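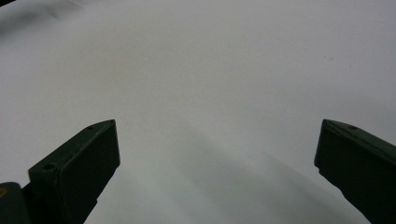 Does the policy learn better when we remove the pauses from the demonstrations?
The result depends on the length of the pause. We recorded 1,492 demonstrations and trained 2 policies, the first with all the data and the second with every pause over two seconds removed. The second policy completed more of the 427 test trials, but it closed the fingers too early on thin objects. Short pauses before the grasp should therefore stay in the data.

Mereana Prendergast, Brutach project report, December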